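Plukwood Automation: Kitchen Trials at Purkenton

Home Projects Gallery Jobs Contact
Search this site Enter keywords Go
2 min read

Plukwood runs a test kitchen on its office floor in Purkenton, where a two-armed robot is being taught the dull end of canteen work: clearing, sorting and stacking. The customer is Vondwood, which has 642 people on site and serves 900 plates on a busy day in June. The dish room team there wanted to know what their shifts would look like afterward, so this page is mostly for them.

Most of the day is spent at the island. One person works beside the robot, sets things out, and keeps an eye on the cables.
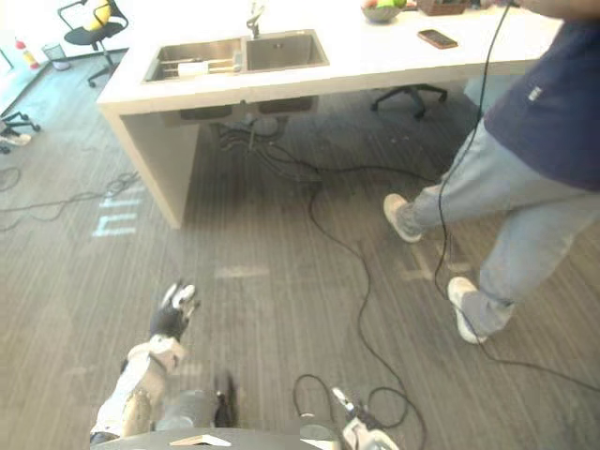
The job of standing next to the machine did not exist a year ago. Two of our operators came over from dish rooms, and they spot a badly loaded rack faster than the engineers do. They log every attempt, good or bad. The log is at 2,609 entries, and 275 of those are marked for a second look.

For the Vondwood team, the plan moves rack sorting to the robot on the late shift only. Breakfast and lunch stay as they are. Hours have been kept the same in the draft rota, with time set aside for training on the Oyelaran control panel. Wet floors, broken glass and anything sharp remain a person's job.

More from the dish room will be added after the next site visit.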